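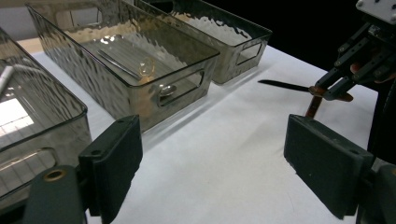 Translucent storage bins with a rippled finish, on a white tabletop.

Storing skin care at home: shelf, drawer or fridge

Most creams and serums spoil because of heat, light, air or water. Packaging deals with some of this, and where the product is kept deals with the rest. The notes below apply to ordinary shop-bought products. Anything on prescription should be kept as the pharmacy label says.

Find the open-jar symbol

Look on the back or base of the pack for a small drawing of a jar with its lid off. The number beside it, followed by M, is the life in months after opening. Write the month of opening on the base in permanent marker, or on a strip of masking tape if the base is dark. Small tubes sometimes carry the symbol only on the outer carton, so check before the carton goes in the recycling.

Keep it out of the bathroom if you can

A shower raises both temperature and humidity, and a cabinet above a radiator is worse. A bedroom drawer is a better place. If the bathroom is the only option, use the lowest shelf on the wall furthest from the shower and keep lids closed between uses.

Windowsills are unsuitable for anything containing vitamin C or retinol. Clear glass bottles should go back in their cartons, or in a closed cupboard.

Sort by opening date

Group products by when they were opened, oldest at the front. Sorting by brand looks tidy but hides duplicates. Unopened stock goes in a separate container, and 100 ml bottles should stand upright so that the pump tube stays in the liquid — pumps stored on their side draw air and dry out at the nozzle.

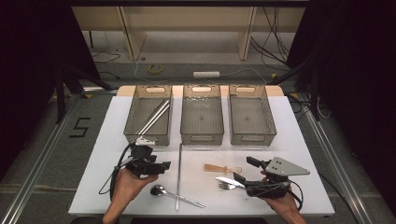
Washing the containers

Empty each bin or basket every 4 weeks. Wash in water at 40 degrees with a little washing-up liquid, rinse, and leave upside down on a rack until fully dry. Oil residue in mesh needs an old toothbrush. Avoid bleach on tinted plastics.

Jars and spatulas

Fingers carry water and bacteria into a jar. Use a small spatula, wash it after each use and store it dry, outside the jar. Wipe the thread of the lid with clean tissue when product builds up, or the seal will not close.

When to throw it out

Discard anything that has separated and will not remix, changed colour, or developed a sour or waxy smell. Sunscreen past its printed date should go regardless of how it looks.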